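Grostberg Party Planner Records

README for the 1/15/24 release

Welcome! This folder holds the booking and activity records from the Grostberg family activity barn, cleaned up and put into one place so other venues can borrow from them. If you run children's parties, or you're building a tool for people who do, we think you'll have fun in here. We certainly did putting it together.

What you get

There are 1254 party records in parties.csv, one row for each party that went ahead. Each row has the age band of the group, the size of the party, the package chosen, the season, the start time and the order in which the activities were played. Canceled parties live in their own file, canceled.csv, because the columns don't match up.

activities.csv lists every game and craft we've offered, with the space it needs, the setup time in minutes and the lowest age we'd suggest. The treasure trail is in there twice (indoor and outdoor versions) and yes, they really do need separate rows, the setup is completely different!

food.csv has menu choices by table. We love this file. You can follow the great pizza takeover from one September to the next, and you can see how well the build-your-own wrap bar does with older kids. 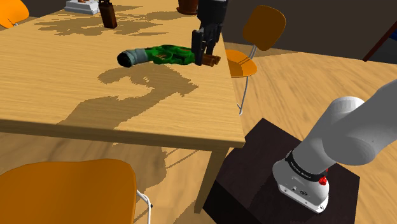 Fields worth knowing

age_band is a text field such as 3-5 or 6-8. Mixed groups take the band of the birthday child.

slot_minutes is the time booked. Families often stay on to play outside, and that extra time is left out.

weather is what the host wrote on the sheet, so expect "drizzly" next to "rain" next to "soggy but happy". We kept the wording as it was. Map it however suits you.

host_note is free text, 300 characters at most. Longer notes were trimmed.

How it was put together

Paper sheets were typed up first, then merged with exports from our booking system, Eltonix. Of the rows, 900 came from paper and the rest from the exports. Names, phone numbers and addresses were taken out before the merge, and birthdays were dropped in favor of the age band.

Known gaps

Parties in the old hayloft room have no start times. Party size is the number booked, so it won't show the cousin who turned up on the day. In 20 rows the package is blank, and we left those alone.

Getting started

Open parties.csv in any spreadsheet program and sort by age_band, then look at the first activity column. It's a lovely quick way to see what gets a shy group of four-year-olds moving (parachute games, over and over!). To join it with the food file, use party_id.

Corrections are very welcome. Please include the party_id and the column name.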